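Relldale Household Chores Project
Progress report to the Reisinger Fund
Prepared by Karine McIntyre, project lead
12/15/18

Where we are

Since the June report we have moved nearly all of our work on table clearing into simulation, and it has been the best half-year the project has had. Our question is still the one you agreed to fund: can a machine tidy up an ordinary room well enough that a person would be glad to have it there? We are not at yes. We are a good deal closer than I expected to be when I wrote to you in June, though, and I am very pleased to be able to say so.

The period covered 705 simulated runs, of which 600 were table clearing and the rest were trials of the new placing routine. A run is one attempt at one item, from the arm's starting pose to the item being let go in the right place. Rahel Hofstetter wrote the room generator, which furnishes a living space with tables, chairs and a sofa, then puts things in it that do not belong together. We wanted clutter that would not let the arm get by on habit, so the generator picks freely from the whole object library and changes the layout each time.

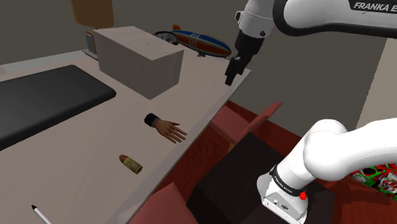 Small items are where most of our effort has gone. A pen is thin, it rolls, and from some angles it is hard to tell from a line on the surface. In June the arm would close its fingers above a pen and carry nothing with great confidence to the other end of the table. Rahel changed the approach so that the gripper comes down across the length of the item and checks the gap between its fingers before lifting. That one check has made a bigger difference than anything else we tried, and it took her 31 lines of code!

Boxes are going well when they are closed and stand clear of their neighbours. Wide ones are still a problem, as the fingers only open so far. For now the arm pushes a wide box to one side, and I think that is a fair answer for a table that needs wiping. It is no answer at all for a box that should be in a cupboard.

Hands on the table

You asked at our last meeting how we would deal with people. A real table at home has someone sitting at it, reaching for things, leaving an arm where the machine wants to go. We have put virtual hands into the generator to begin work on this. The rule is simple to state: a hand is never an item, and the arm must keep its distance from it even when the thing it wants is close by. Writing the rule took an afternoon. Getting the planner to find a sensible way round, without giving up or crawling along, has taken most of the autumn, and it is still too timid. We would much sooner have it timid at this stage. 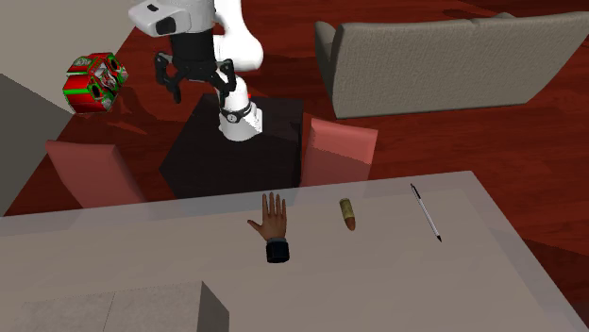 Simulated room with the arm on its pedestal, and a virtual hand, a pen and other items on the table.

What is not working yet

Some faults belong to the simulator. Objects are sometimes placed in mid-air, away from any surface, and the planner will happily work out a route to them. We now mark these runs and leave them out of the results. Rahel has a fix for the placement step in testing.

The larger gap is between clearing and tidying. Clearing means the table ends up bare. Tidying means knowing that the pen goes in the pot and the parcel stays by the door, and our machine has no idea of this. We have started on a short list of household rules with 5 homes in Rosville, where people have kindly told us where their things go and argued with each other about it at the kitchen table. Those conversations were great fun and very useful. Every home has a drawer that breaks all the rules.

Next period

Finish the placement fix and run the table clearing set again with it in place.

Make the planner less timid near hands, without reducing the distance it keeps.

Start on wiping. Puretell have agreed to advise us on cloths and pads, and we hope to have a first wiping routine in simulation by June.

Choose which of the Rosville rules to teach first. Rahel favours the kitchen, I favour the hallway, and we would welcome your view.

Spending is in line with the agreed budget and we are not asking for any change to it. The full run logs are ready to share, and Rahel can take you through them whenever suits.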